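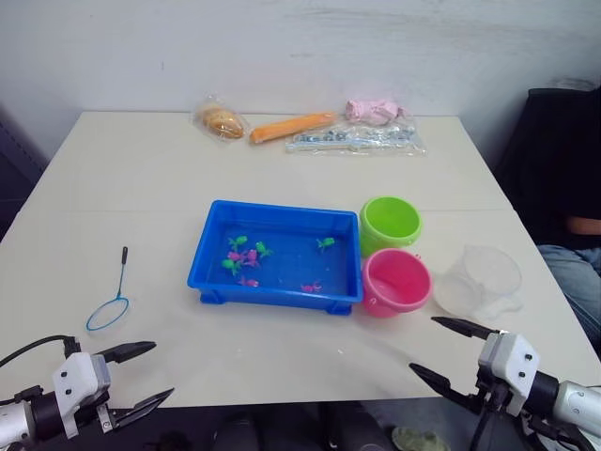

Do fish ever sink by accident? a reader in Baloyi wanted to know, and added that her dad had said "probably" and gone back to his soup.

How Fish Stay Put
By the Flivo Kids desk | November
3 min read

Try standing still halfway down a swimming pool. You'll drift up, or you'll drift down, and either way you'll look silly. A goldfish can hang in the middle of its tank all afternoon with hardly a flick of a fin, looking slightly bored.

Muscle and bone are heavier than the same amount of water, so a fish made only of those would head for the bottom. Many fish carry something to fix this. It's called a swim bladder, and it is a stretchy bag of gas tucked under the backbone. (It has nothing to do with the other kind of bladder. You may stop giggling.) 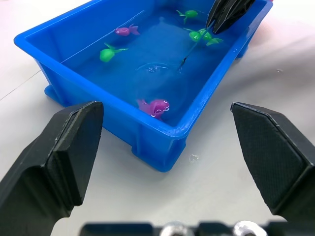
So it's a balloon, Clavik Class 2 wrote to tell us, and why doesn't the fish just pop up to the top?

Good point, Class 2. The bag has to hold the right amount. Too much gas and up goes the fish. Too little and down it goes. When the amount is just right, the fish weighs the same as the water it pushes aside, and it stays where it is.

Depth makes this tricky. Water is heavy, and the deeper you go, the more of it is piled on top of you. At 10 meters down, the squeeze is twice what it is at the surface. The gas gets squashed, the bag shrinks, and the fish has to top it up.
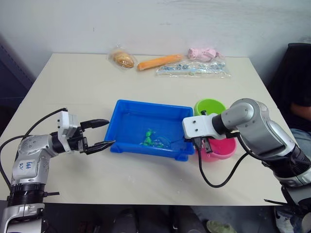 Filling the bag

There are 2 main ways to do it. Goldfish and their cousins have a little tube from the throat to the bladder, so they can gulp air at the surface and burp out the extra. Perch have no such tube when they're grown. They move gas in and out through their blood, which is slower but has better manners.

And sharks?

Sharks have no swim bladder at all. Many have an enormous liver full of oil, and oil is lighter than water. It helps, but most sharks are still a bit too heavy, so their fins work like airplane wings as they swim. 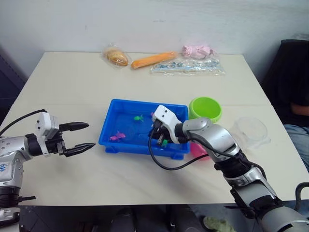 Photo: Pendex

Flatfish such as flounder lie on the bottom for a living. Grown-up flounder have no swim bladder either, and have not complained.

3 comments

finn_fan: so fish DO burp. told my sister

Soup Dad: I stand by "probably."

mossy: What about octopuses? Please do octopuses next.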